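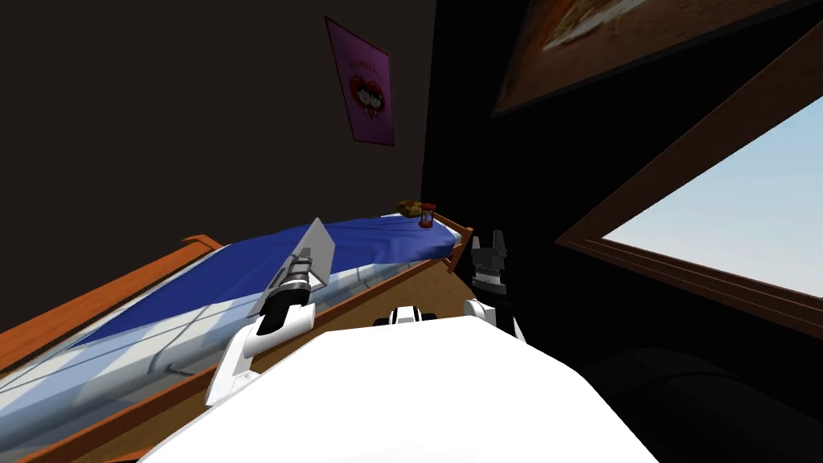 Spare room: keep the single bed or buy a sofa bed?
Board: Home and Rooms

gisela_gallardo
Hello everyone. I am living in Sillolow since February and this is my first question here, so please excuse my English where it is strange.

We have a small spare bedroom with a single bed in it. My mother comes to stay 2 times a year, each time for 12 nights. The rest of the year the room is only for ironing and for closing the door. My husband wants to sell the bed and buy a sofa bed from Molta, so that he can have a desk in there also. I am afraid that my mother, who has a bad hip, will not sleep well on it. She would never complain, and this makes it more difficult, as I would learn it only from my sister.

Has somebody here changed from a real bed to a sofa bed and been glad?

kirker_lane
Yes, and very glad. Ours has been in the box room for three years. We got the kind that pulls out on a metal base with a proper sprung mattress, and my in-laws sleep on it without any trouble. The cheap ones that fold in the middle are another matter. Sit on it, lie on it, turn over on it in the shop, and don't let them hurry you.

S. Drummond
I'd keep the bed. A bad hip needs a firm edge to push up from, and most sofa beds are too low. My aunt had to be helped off ours every morning and she hated it. We gave it away.

kirker_lane
Depends on the model though. Ours is the same height as a normal bed, near enough.

S. Drummond
Then yours is unusual. Every one I tried at Hepburn was well below my knee.

gisela_gallardo
Thank you both. I did not think about the height at all, I thought only about the mattress. I will measure our bed this evening and compare.

 The shape is what matters to me, the rails on the long sides and the low piece at the end.

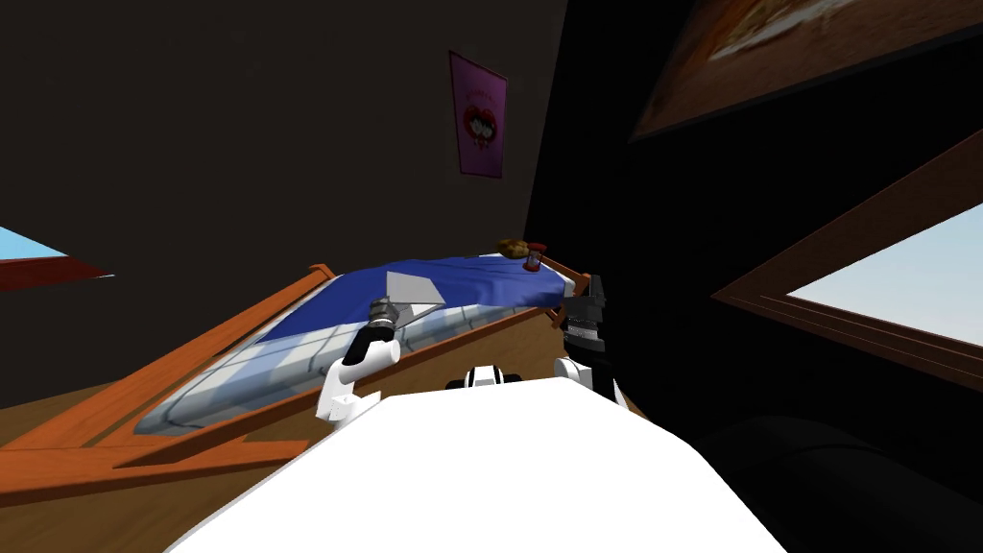

Single bed with an orange wooden frame and long side rails.

oldpaint
Side rails like that would put me off for a bad hip. If the mattress sits down inside the frame, you have the wood under your thighs when you sit on the edge. A thicker mattress solves it. Not expensive for a single.

S. Drummond
Agree with oldpaint about the mattress. Don't agree about the rails, I find them useful for holding when I stand up. Sorcha here by the way, I keep meaning to change my user name.

oldpaint
Fair enough, it may be a question of how tall you are. I am very tall and everything digs into me.

mrs_tidy
Has anyone asked what the desk is for? If it's for a laptop, a narrow wall shelf with a chair will do, and the bed can stay. Turn the bed so the long side is against the wall and put cushions on it in the day. We did this for our son's room.

gisela_gallardo
The desk is for model ships. He says a shelf is not deep enough for model ships. I have looked at the model ships and I think he is correct, unfortunately.

mrs_tidy
A folding table then? It goes behind the door when your mother visits.

kirker_lane
I'll say it once more and then leave it: a good sofa bed gives you the room back for most of the year. You are keeping a bed made up for 24 nights.

S. Drummond
And it is her mother.

gisela_gallardo
December 28, 2018
I am writing again so that the thread has an answer for other people. We went to Molta and I lay down on three sofa beds with my coat on. Two were too soft and one was good, but it was lower than our bed by the width of my hand. So we keep the bed. We ordered a thicker mattress, and a folding table for the ships. My husband is not completely happy but he has chosen the table himself.

One more question, if I may. Do the old fitted sheets go over a thicker mattress, or must I buy new ones?

oldpaint
Look for "deep" on the packet. The old ones will jump off at the corners.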